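Peer Mentors for Young Parents: Does the Bredeck Program Work?
Term project report, Social Policy II

Our group looked at the Bredeck program, which pairs teenage mothers with older women who also had a child before 20. Skellider, the agency that runs it, says 73 percent of the girls who join are still in school a year later. We wanted to know what that number rests on.

It rests on less than we hoped. The leaflet speaks of 1000 families "reached," but that total includes anyone who picked up a flyer at the Festesari health fair. Girls who left in the first 6 weeks were dropped from the school figure. We asked for the full list in July and got a summary of it.

We interviewed 5 mothers at the Jacobs Street center. All of them liked their mentor. Three said the free child care was what kept them in class, and one said she would have stayed in school anyway. The center picked whom we talked to, so we give this limited weight. 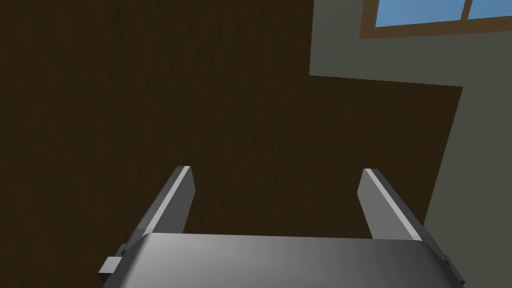
Did the mentoring keep these girls in school?
We can't tell from the data we were given. Child care and mentoring started on the same day for every girl, and there was no group that got only one of them.

We would want dropout records for everyone who signed up, including those who left early, before the program is copied in a second district. The interview questions are in Appendix B.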